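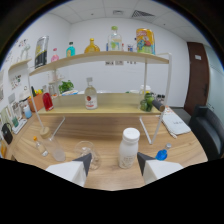

**1/14** Bonsoir à toutes et à tous. Je reviens avec un petit fil (enfin, petit, vous me connaissez) sur les faux conseillers bancaires, parce que ma tante s'est fait avoir en février et que deux voisins de la rue ont reçu le même appel ce mois-ci. Installez-vous bien.

**2/14** Le téléphone sonne en fin de matinée. Une dame très polie, voix posée, qui se présente comme du « service fraude » et connaît déjà le nom, l'adresse et le début du numéro de carte. Ma tante m'a dit : « Elle était plus aimable que ma vraie conseillère ! »

**3/14** La dame annonce un achat suspect de 981 euros. Est-ce bien vous, madame ? Évidemment que non. Et là, forcément, on panique, on remercie presque la personne d'avoir appelé. Je crois que j'aurais fait pareil, je vous le dis comme je le pense.

**4/14** Ensuite il faut « annuler » l'opération en validant une notification sur le téléphone. Sauf que la notification ne bloque rien du tout : elle autorise le paiement. Ma tante a validé 2 fois, à quelques minutes d'intervalle.

**5/14** Puis un coursier devait passer prendre la carte « pour analyse ». Il est venu, avec un badge au nom de Wivar, une société dont je n'ai trouvé trace nulle part. La carte était coupée en deux, comme demandé, mais la puce était intacte -- et c'est la puce qui les intéresse.

**6/14** Retenez au moins cela : aucune banque n'envoie quelqu'un chercher votre carte chez vous. Jamais, même coupée, même dans une enveloppe, même si le monsieur est charmant et demande des nouvelles du chien.

**7/14** Le numéro affiché était celui de l'agence. On peut le falsifier, et je l'ignorais complètement avant cette histoire. Donc on raccroche, on attend un peu, et on compose soi-même le numéro inscrit au dos de la carte.

**8/14** Pour la plainte, nous sommes allées au commissariat avec les relevés, l'heure des appels notée sur un papier et les captures d'écran. L'agent qui nous a reçues a pris tout son temps, et je l'en remercie encore, parce que ma tante pleurait et avait surtout honte.

**9/14** La honte, parlons-en. Elle a mis plusieurs jours à me le raconter. Si un parent vous confie une chose pareille, s'il vous plaît, pas de « mais enfin, comment as-tu pu ». Un café, et on appelle la banque ensemble.

**10/14** Côté remboursement, la banque a d'abord refusé. Nous avons écrit au service réclamations, puis au médiateur, en recommandé. Le dossier est toujours ouvert, je vous tiendrai au courant, promis.

**11/14** Lieven Smits, qui habite au bout de la rue Baert, a reçu l'appel la semaine dernière. Même voix posée, même histoire d'achat, mais cette fois pour 400 euros. Il a raccroché, puis il a fait le tour des voisins pour les prévenir. Merci Lieven !

**12/14** Si vous êtes du quartier Plallitz et que vous avez vu passer un coursier avec ce fameux badge, dites-le à la police, même si vous n'avez rien perdu. Un horaire ou un bout de plaque, ça peut servir.

**13/14** Et parlez-en à vos aînés de vive voix, pas seulement en partageant un lien. Chez nous, on a collé un mot près du téléphone fixe : « Je raccroche et je rappelle. » Ma tante a insisté pour l'écrire elle-même, au gros feutre.

**14/14** Voilà, j'ai encore été bavarde. Mes messages privés sont ouverts si vous avez besoin d'un coup de main pour le courrier au médiateur, je peux vous envoyer notre modèle. Je réponds demain, ce soir je dîne chez elle.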